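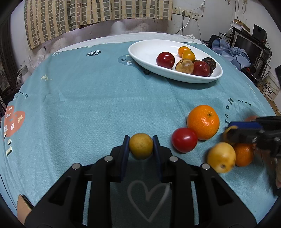
**Odile Kerbrat**

La campagne Pandenlow s'est achevée dimanche, au terme de 11 séances de démonstration. Elle portait sur une tâche unique, désignée dans notre protocole sous le nom de « mise au plat » : prendre des fruits posés sur une table et les déposer dans un plat ovale, au moyen de pinces tenues à la main. Je consigne ici, à titre personnel, les observations qui ne trouveront pas leur place dans le rapport remis à Wornlow.

## Le geste et sa consigne

Le recours à la pince manuelle avait été arrêté dès le mois d'octobre, après une période d'essai en téléopération. Cette dernière donnait des trajectoires exploitables, mais l'opérateur ne sentait pas le contact et serrait trop tard. Avec la pince en main, le démonstrateur retrouve une partie de ses habitudes. Il approche le fruit, ferme les doigts, marque un temps, puis transporte.

La consigne écrite tenait en peu de mots. Elle demandait de ne saisir qu'un fruit à la fois par pince, de l'amener au-dessus du plat avant d'amorcer la descente et de n'ouvrir qu'une fois le contact établi. L'usage des deux pinces était admis, à condition que l'une n'entre pas dans la zone de dépose pendant que l'autre s'y trouvait. Cette dernière règle a été ajoutée après la cinquième séance ; les enregistrements antérieurs ont été conservés et signalés comme tels.

Nous avons retenu 525 démonstrations. Les prises manquées puis corrigées y figurent, car le modèle doit rencontrer des reprises. Ont été écartées celles où le démonstrateur avait rectifié la position d'un fruit avec les doigts.

La diversité des tailles constitue la principale difficulté de l'exercice. Une pomme se laisse prendre de plusieurs façons et tolère un mauvais centrage. La cerise demande un alignement beaucoup plus strict : tenue entre les deux patins bleus, elle n'offre qu'une faible surface, et l'opérateur tend à la serrer plus qu'il n'est nécessaire. Le fruit visé repose en outre souvent contre ses voisins, qu'un bras de la pince vient alors toucher.

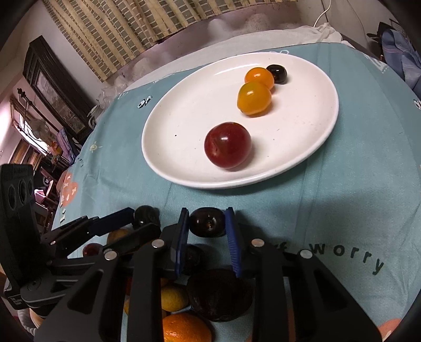

## Ce qui reste à établir

L'annotation est confiée à Proniditz. Chaque séquence sera découpée en 3 phases (approche, transport, dépose), découpage que je juge un peu sommaire pour les petits fruits, dont la saisie mériterait une phase distincte. J'ai transmis cette remarque par écrit.

La question de la nappe demeure également ouverte. Son fond bleu et ses motifs imprimés, parmi lesquels des cœurs et des lettres, compliquent le repérage visuel. Je suis d'avis de la maintenir pour une partie de la prochaine campagne et de prévoir une table nue pour le reste.

Les essais sur bras robotisé se tiendront dans les locaux de Suksawat. Le calendrier n'en est pas fixé.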